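Silicone mats under a sewing machine – do they help with the noise?

Board: Home and Hobby > Sewing and Fabric

clovton_stitch wrote:
Hello all. I live on the 4th floor and my neighbor downstairs is a very kind man, but he works nights and sleeps in the afternoon. My machine is an old Heltik, all metal, and very heavy. When I sew a long seam, he tells me his ceiling lamp is humming. I would like to put something under it. I was thinking of a silicone mat, or maybe thick felt. Which one is better? My table is pine and not so strong.

bobbin_and_tea wrote:
Felt. I had silicone and the machine walked on it! I don't mean a lot, but after a whole curtain I had to pull it back toward me. Wool felt, as thick as you can find, and put a cork tile under each leg of the table too. The legs matter more than the top in my opinion.

Mirelle_K wrote:
I disagree with felt. Felt gets flat in one winter and then you have a thin hard carpet. Mine looked like cardboard by February. If the mat slides, the table was dusty or the mat is the shiny kind.

anas_helmy wrote:
Good evening. English is not my first language, so please excuse me if I explain too long.

I repaired machines in a shop for many years and I think you are speaking of two different problems. The first is the sound that goes in the air, and no mat will change this. The second is the shaking that goes through the table, into the floor, and then to the neighbor. For the second one, a soft layer can help, but it must be soft under the weight of your machine. A thin kitchen mat under a heavy iron machine is pressed completely, and then it is the same as nothing.

Before you buy anything, please try this. Fold a bath towel two times, put it under the machine and sew a straight line at full speed. Ask the neighbor if he hears a difference. If he does, buy a good rubber pad. If he does not, look at the table.

bobbin_and_tea wrote:
I sewed 5 curtains on felt and it did not get flat, so maybe yours was craft felt, Mirelle? That one is polyester. Wool is another story.

Mirelle_K wrote:
It was sold as wool. I can't prove what was in it.

clovton_stitch wrote:
Thank you Anas, I did the towel. He says it is better but the lamp still hums when I go fast. The table moves a little from left to right when I push on it with my hand.

anas_helmy wrote:
Then it is the table, or mostly the table. Tighten all the bolts first. If it still moves, fix a board across the two back legs – this costs almost nothing and makes a big difference. A table that moves from side to side makes every small shake bigger.

About silicone, I don't want to be unfair to it. I have a blue one on a table and I like it very much for handwork, for pins, for glue, for small screws that want to roll away. It is easy to clean with soap.

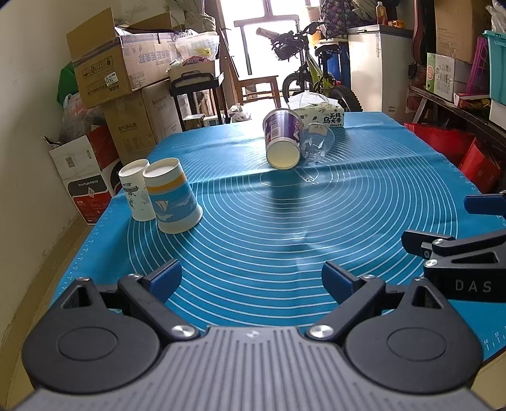
But I would not choose it for a heavy machine, and on this point I agree with bobbin_and_tea. Thread dust falls on it, and with the dust it starts to slide. If you already own one, wash it often and dry it well before you put the machine back.

quiet_hem wrote:
Can I ask, does oil damage silicone? My Bennani drips a bit after I oil it.

anas_helmy wrote:
Sewing machine oil did not damage mine, but it makes the surface slippery, so wipe it the same day. If it drips every time, you are using too much oil. One drop in each hole is enough, and then let the machine run a minute on a piece of old cotton.

Mirelle_K wrote:
I still think silicone is fine for light machines. My Sirnulo is plastic and it has never moved. I do wipe the mat before every project, so perhaps that's why.

anas_helmy wrote:
For a light machine, yes, I can accept that.

clovton_stitch wrote:
Update: I tightened the bolts (two were very loose, I am ashamed) and put a board on the back legs. I also have a rubber pad now. I sewed the side seams of a coat this afternoon and there was no message from downstairs. Tomorrow I will ask him about the lamp when he is awake.

bobbin_and_tea wrote:
Cork under the legs! I will keep saying it.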